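Paser Pantry Project: Progress Report to the Purves Fund

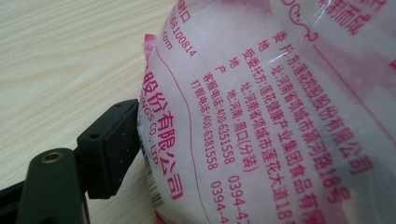
Report No. 3, page 2

Hi everyone, and thanks again for the grant! It's been a busy stretch since my January report, so I'll start with the dry goods shelf, which is where most of my time has gone.

As you know, a good share of what gets dropped off at Skurgate comes in packaging that plenty of our visitors can't read (me included, I'm afraid). We used to shove all of it on the bottom shelf and hope. Now every bag gets a plain English card before it goes out, with the maker, where it's from and what it is, if we can be sure of that.

White stuff in clear bags is the hard part. Salt, sugar, seasoning, they all look alike through plastic! The bag at the top of this page is a good one to learn on. It has fine white crystals inside and a whole block of pink Chinese print, and that block has the commissioning company (Lotus Holdings, if you translate the name), the contracted manufacturer, street addresses in Xiangcheng City in Henan, and Zhoukou as the place of origin, with a note that it was repackaged there. There's a customer service number too, and a separate one for reporting counterfeits, which I thought was pretty neat. None of those lines gives the name of the product, so my rule is that a card stays blank on "contents" until someone has read the rest of the bag. No tasting, please. I've had to say that more than once.

Selina Strebel has been doing the reading for us on her afternoons off and she's quick. We got through 10 bags in one sitting last month, and I typed up the cards while she talked.

Money: of the $2,000 you gave us, the shelving and the card printer are paid for. I'd like to move what's left of the printing line over to lidded tubs, if that's okay with you. Thin bags split on the corners and then I'm sweeping crystals out of the shelf tracks again.

Still to do: the spice drawer, the allergen stickers (two versions drafted, neither one great), and getting the same cards over to the Zornport site, where they've got three shelves waiting. I'll send the tub prices as soon as I have them.

2 June 2019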